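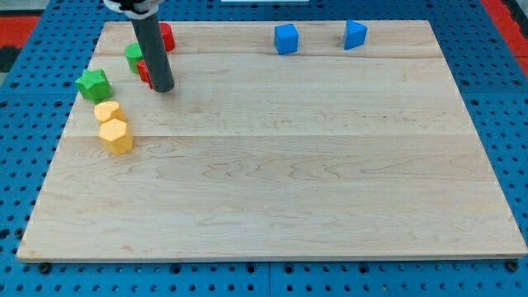 Sorting by color on the maple board, gray pusher down.

So I promised a post about the new sorting routine, and you're getting a post about how I nearly wrecked the board instead. Sorry! The sorting stuff is coming, I swear.

Quick catch-up if you're new. I have a secondhand Kidari arm in the back half of my shop in Narkthorpe, and I've been teaching it to shove foam blocks into piles by color. No gripper, only a fat round-tipped cylinder that pushes things. I love it. It's like watching a very patient toddler with one finger. The board is maple planks I glued up myself over the winter, and I'm way more attached to it than I should be.

Anyway. The routine had been fine all morning. Reds together, greens over with the reds for now (long story, the next step splits them up), blues up by the far edge. I went to make a sandwich. I could hear the arm from the kitchen, the usual little whirr and pause, and then I heard a groan. If you've ever heard a gearbox that wants to be somewhere it can't go, you know the one. I ran.

The tip was jammed into the board right next to one of the plank seams, and the whole arm was bowed and shaking. It hadn't stopped. It was just leaning on the wood, trying to drag sideways. I hit the red button, and then of course I couldn't back it off right away, because the joints lock when the power goes. I had to release the brakes by hand, which on a Kidari means reaching in under the elbow. Please hold the arm up with your other hand if you ever do that. I forgot, and it sagged onto my wrist. Only a bruise, but it scared me.

Two things went wrong, as far as I can tell.

First, the mounting collar had worked loose and the cylinder had slid down 4 mm. The arm had no idea. It thought its tip was skimming along the top of the wood like always, so every push was being driven into the maple. The collar is from Zusholm and there's nothing wrong with it, I just never went back and retightened the screws after the first day. Their sheet says to check them. I read that line. I remember reading it.

Second, and this is the one that makes me feel sick, the force limit was set to 70 newtons. I'd cranked it up weeks ago when I was testing on a rubber mat and kept getting false stops, and then I never put it back. For foam blocks! You could push those around by breathing on them. It's at 18 now and it hasn't tripped once during normal pushes, so I could have been running there the whole time.

Damage report: one shallow dent near the seam, which I steamed out with a wet rag and an iron, and a scuff on the tip that I sanded smooth. The blocks came through without a mark. My sandwich did not get made.

What I've changed so far: the collar screws have threadlocker on them, and I drew a paint-pen line across the collar and the cylinder so I can see any slip. The program also does a slow touch-down on the bare wood before each run and quits if the height is off. And I don't leave the room anymore while it's moving. I knew better on that one. The guy at the parts counter on Dudek Street has told me so more than once, and I nodded every time.

I've done 4 long runs since with no trouble, sitting right there with my hand near the button like a nervous driving instructor. The yellows keep ending up in a line when I want a clump, but that's a plain old software problem and I'm weirdly happy to have it back.

If anybody has a cheap breakaway mount they like for a pusher this size, leave it in the comments. I'd like something that pops off before the wood gives.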